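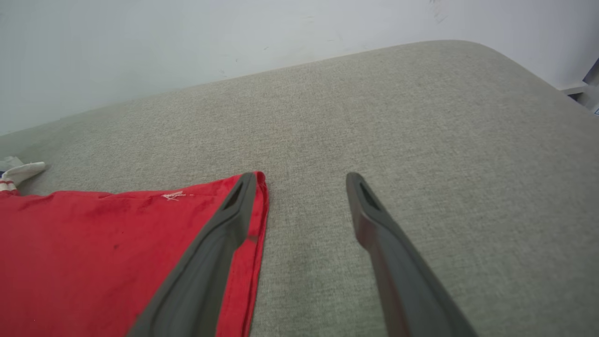

Re: folding order for shirts with a small chest logo

> On the Sillo list it was suggested to fold logo side down
> so the print doesn't rub. Does anyone still do that?

I stopped in November. With the logo up and near the top edge, a red shirt can be identified in the stack without lifting it. Fold to a square corner first, then smooth the creases – the order matters on thin knits. Check for spots before folding; small dark ones are easily lost in a crease. Socks go in last, along the side.

My Jemmont drawer takes two stacks this way.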